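How to Write a Farewell Email on Your Last Day Without Regretting It by Dinner

By Selma Popescu

Filed under: Office Life, Leaving Gracefully

I have worked in human resources long enough to have read a great many goodbye emails. Most were fine. A few were lovely. One was sent to the entire company at 4:55 p.m., ran to 1099 words, and included a ranked list of managers. The author had second thoughts in the parking lot and called me to ask if I could "pull it back." I could not. By then it had been forwarded to the Grolosdale branch, where I'm told it was read aloud.

So let's get you out the door with your references intact.

Before you start: check that you're allowed to send one

Some companies cut off your email at noon on your last day. Some cut it off the minute you hand in your notice. Ask your manager or whoever handles IT what time your account goes dark, and then plan to send your message a couple of hours earlier. If you write it in the last ten minutes you will spell somebody's name wrong, and it will be the person whose name you have typed every morning for six years.

Also find out whether your departure has been announced. Your farewell email is a terrible way for your own team to learn you're leaving. I watched this happen at Kudulis, where I spent my early career. A woman in billing hit send, and within a minute her deskmate stood up, looked over the partition and said, "You're what?" They'd had lunch together an hour before.

Step 1. Decide who gets it

Open the "To" field and stop. The all-staff list is sitting right there, and it wants you to click it. Does the night crew in a warehouse you've never visited need to know how much you've grown? They do not.

A decent rule: if the person would notice your chair was empty, they go on the list. If you'd have to introduce yourself in the email, they stay off. For most people that comes out well under 50 names, even in a big office. Put them in BCC. Skipping BCC is how you end up starting a reply-all chain in which everyone wishes you luck at everyone else until the weekend.

Clients and outside contacts get their own message, and you clear that one with your manager first. Your employer may have firm ideas about who tells the customers and when. There may be something in your contract about it too, so go dig that out of whatever drawer it's in.

Step 2. Write a subject line a tired person can understand

"Goodbye and thank you" works. "Last day today" works. Add your name if you have a common one.

Please avoid "So long, suckers," even if you're beloved and everyone will get the joke. Somebody won't get the joke. Also avoid "Some news...", which makes people think of layoffs, and "The end of an era," which is for other people to say.

Step 3. Get to the point in the first line

People open these at their desks with a sandwich in one hand. Give them the news right away:

"Today is my last day at Ziltus, and I wanted to say goodbye before I go."

There. The hard part's done. You don't have to explain why you're leaving. If you have a happy reason and feel like sharing it (a baby, a move, a degree), one sentence is plenty. If the reason is that you'd rather eat the stapler than sit through another planning meeting, the reason is "I'm moving on to something new."

Step 4. Say thank you, and mean at least one of them

This is where most farewell emails turn to oatmeal. "I have learned so much from each and every one of you" could have been written by anybody, to anybody, including people who taught them nothing whatsoever.

Pick one or two real things. "Thank you to the support desk for getting me through the February system switch." "I'll miss the Perić account team and the way you celebrate every signed contract with gas station donuts." A small true detail does more than a paragraph of gratitude.

Be careful with naming individuals, though. Once you've thanked four people by name, the fifth is counting. Either thank groups in the email and write to individuals separately, or name your manager and your immediate team and stop there. 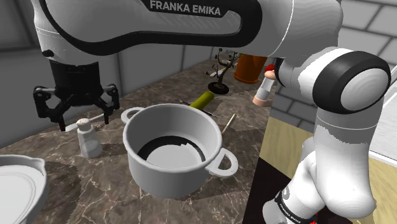

If you're stuck on what to say to a manager you didn't get along with, thank them for something that's both true and tiny. "Thank you for approving my vacation requests so quickly" has rescued more than one person I know. And if you truly can't find anything, leave them out of the message altogether. An absence can be read ten different ways. A dig can only be read one way.

Step 5. Take out the jokes, then put one back

I like a funny goodbye. I've also sat across a table from somebody explaining that "the inmates" was meant fondly. Write your draft with all the jokes in, because you're going to anyway. Then delete them. Read it over. If it feels stiff, put the kindest one back.

Good targets for a joke: yourself, the coffee, the elevator, the printer. Bad targets: anyone's competence, anyone's romantic life, the last reorganization, payroll.

Step 6. Leave the grievances for the proper place

You may have real complaints. Some people leave for very good reasons, and I'm not going to tell you to smile and be quiet about them. But there's a right room for each thing. Pay and treatment go in your exit interview, preferably with dates. Anything involving harassment, safety or the law goes to HR in writing, or to a lawyer or the relevant agency if HR is the problem. Speaking as HR, sometimes we are.

What a mass email gets you is a thrilling 40 seconds. After that, the conversation is all about the email, and whatever you were right about gets lost under it. The ranked-list man had a couple of solid points, by the way. I don't think anyone remembers what they were.

Step 7. Tell people how to find you

Give one personal email address or one professional profile. Check it for typos by copying it out of your draft and sending something to it. Then look at the address itself with fresh eyes. If you set it up at 15 and it contains the word "hottie," this is an excellent week to open a new one.

Don't promise to have lunch with the whole list. Say "I'd be glad to keep in touch" and see who writes back. It'll be fewer than you expect, and there will be one person on it you barely spoke to who turns out to be great company.

Step 8. Say who has your work now

One line, if your manager agrees:

"Questions about open orders can go to the shared orders inbox starting tomorrow."

Your colleagues will appreciate this more than all the feelings above it. It also cuts down on the texts you'll get next week asking where you saved the template.

Step 9. Check the length, then wait

Aim for 100 words. You can go up to 300 if you've been there forever and people will be sad. Past that, you're writing a memoir, and it should have a publisher.

Save the draft and walk away from it. Get some water. Return your badge, your parking pass and the good scissors you borrowed. Then come back, read the thing out loud under your breath, and picture it being opened by the person at the company you like least. Still comfortable? Send it.

A sample you can steal

Subject: Last day today

Hi everyone,

Today is my last day at Ziltus, and I wanted to say goodbye before I go.

Thank you to the order desk for putting up with my questions, especially in the first year, when I asked most of them twice. I've never laughed so much during inventory, and I don't expect to again.

Questions about open orders can go to the shared orders inbox starting tomorrow. I'd be glad to keep in touch, and my personal email is below.

Please be gentle with the printer. It only responds to kindness and to the second drawer being slammed.

All the best,
(your name)

Common questions

What if someone replies with something mean?
Don't answer. Your account is about to be shut down, and for once that's a gift.

Should I mention where I'm going?
Only if it's settled, public and not across the street at the competition. If you're headed to a competitor, tell your manager in person, early, and leave it out of the email.

I was laid off. Do I still send one?
If you have access and you want to, sure. Keep it short and don't characterize the layoff. If you're signing a severance agreement, read it before you write to anybody. If you've already lost access, a few personal notes from home do the job just as well.

Can I attach a photo of the team?
One, and make sure nobody in it is chewing.

Is it rude not to send anything?
Not at all. Plenty of good people shake a few hands and go home. If you go that route, at least tell the person who waters your plant.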